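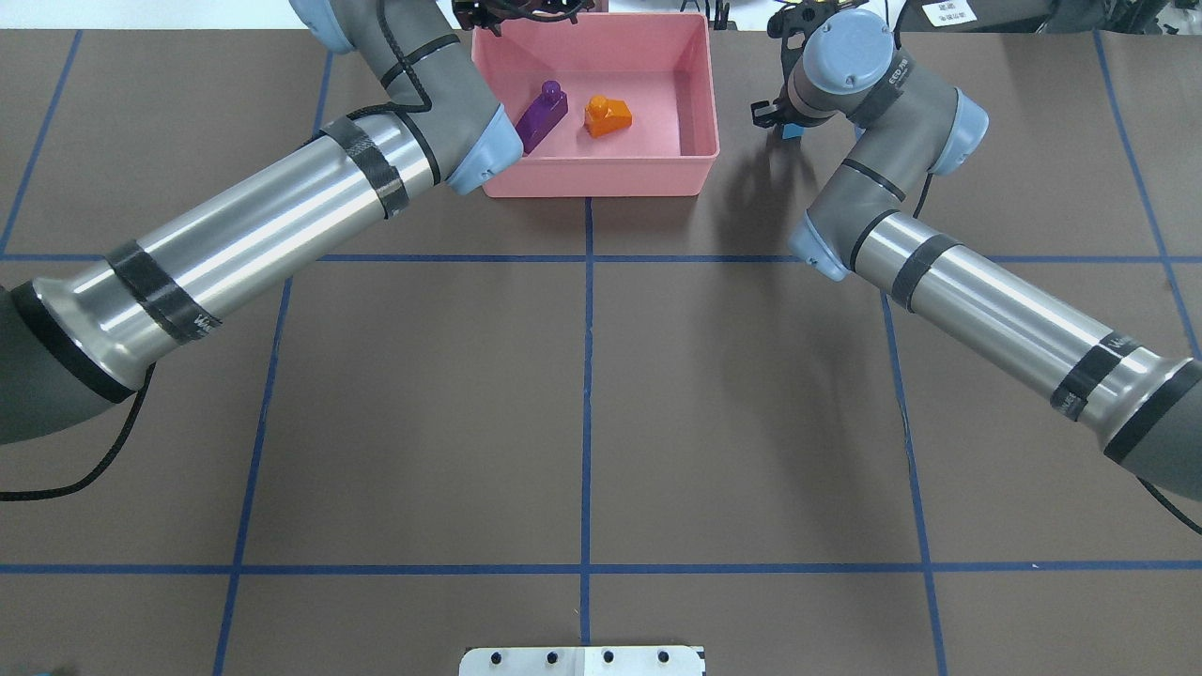 Verna Brannigan
2022-10-11

Right, a few of you asked how the big clear-out of my aunt's house went, so I'm going to do it as a thread and get it out of my system. Put the kettle on. 1/

So my aunt lived in the same house in Pranness for 47 years and she kept everything. I don't mean newspapers up to the ceiling, it was all very tidy. It was just that every drawer had another smaller drawer's worth of stuff inside it. 2/

She's fine by the way! She's moved into a lovely ground floor flat in Wemness with a sea view and a bus stop right outside. She left in August and handed me the keys with the words "do what you like, but not the piano". 3/

The piano does not work. It has not worked since I was at school. Two of the keys go down and stay down. The piano is staying. 4/

First weekend I did the kitchen and made the classic mistake of starting with the recipe cuttings. Four hours later I was sat on the lino reading about savoury mousses and hadn't filled a single bag. Do not start with paper. Start with something boring like saucepans. 5/

(I did keep one. It's a ginger cake with cold tea in it and she's written "NO" next to the oven temperature and then a different temperature. Will report back.) 6/

Then my cousin Roscoe turned up. Some of you will remember Roscoe Haverford from the wedding thread. His method is to pick a thing up, say "oh, we can't get rid of this", and put it down somewhere else. By teatime everything had moved one room to the left. 7/

We had a bit of a row over a toast rack. I'm not proud of it. Neither of us eats toast sitting down. He's got the toast rack. 8/

After that we agreed some rules. If neither of us could say what it was, it went. If one of us wanted it, it had to go in their car THAT DAY. This was the best thing we did all month and I'd recommend it to any family. You'd be amazed how many treasured heirlooms stop being treasured when there's only a Fiesta to put them in. 9/

Things we found: her school reports ("chatters"), a knitted cover for something long and thin that we never identified, a full set of fish knives still in the tissue, and my grandad's gardening diary. 10/

The gardening diary is wonderful. Most of it is just weather and beans. "Wind. Beans poor." "Rain. Beans better." And then in the middle of one summer, no explanation at all, "Sold the boat." We didn't know there was a boat. My mum didn't know there was a boat! 11/

I rang my aunt to ask and she said "oh, that boat" and changed the subject to her new curtains. I'll be working on her at Christmas. 12/

Selling bits online was a mixed bag. I listed a lamp for 3 quid and got 89 messages, I'm not exaggerating, all in one evening, and one man who wanted to know if I'd post it in two halves. Meanwhile the really nice sideboard sat there for weeks with not so much as a "still available?" 13/

In the end the sideboard went for £130 to a young couple from Pastor who'd just got their first place. They brought a blanket to wrap it in and a flask of soup for the drive home. I'd have given it to them if they'd asked, but I'd already spent the money on skip hire in my head. 14/

Skip tip: get the size up from the one you think you need, and get it delivered early in the morning. Ours had a stranger's mattress in it before we'd had breakfast. 15/

The loft I left until last and I wish I hadn't. I was so tired by then that I'd have thrown out a Rembrandt. If you're doing one of these, do the loft while you've still got some fight in you, and wear a hat. I still had insulation in my fringe at work on the Monday... well, at the start of the week, let's say, it was a blur. 16/

A few people have asked about the cat. Lenus has gone to Wemness with my aunt and has already been seen in three different neighbours' kitchens. He has put on weight. He is very happy. 17/

The last thing I did was the hall. I took down the hooks and there was all the old wallpaper behind, bright green with little ferns, and I suddenly remembered being small and picking at it while everyone did their long goodbyes at the door. Had a bit of a cry, then had a sausage roll, then did the hoovering. 18/

So that's it, keys go back next week. If anyone local has a van and strong friends and can shift a piano to a ground floor flat, please message me. It's got to go round a tight corner and my aunt will be supervising. 19/19

Oh, and the ginger cake: made it last night. Use the second temperature.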